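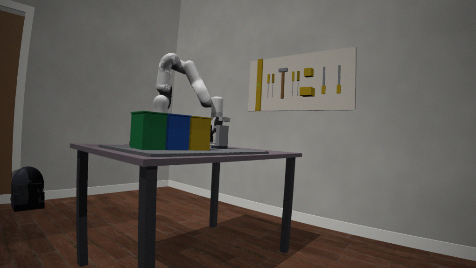
How long may a reader keep The Lamp Warden of Loster? Ten days, with one renewal if no hold has been placed.

Kamrul Rathnayake read the rule from the card on his desk and slid it back under the blotter. The boy at the counter had chapter 31 still to go and eight pages of notes in pencil.

"There is a hold," Kamrul said. "Placed from the Molefe branch at 10:40."

"Who placed it?"

"The system does not display that."

It did. The name was Vusumuzi Buthelezi, who had returned the same copy in February with a slip at the last chapter. The slip said that the warden's door opened inward on page 40 and outward at the end – a continuity error, or a second door.

Kamrul scanned the spine. The screen gave the title, the shelf code and a due time of closing. He checked the clock. The last van to Molefe left at six.

"You may read it at the table until then," he said.

The boy sat down and found his place. At ten to six he came back and set the book on the counter.

"There are two doors," he said.

Kamrul wrote this on the back of the slip and put it in at the last chapter.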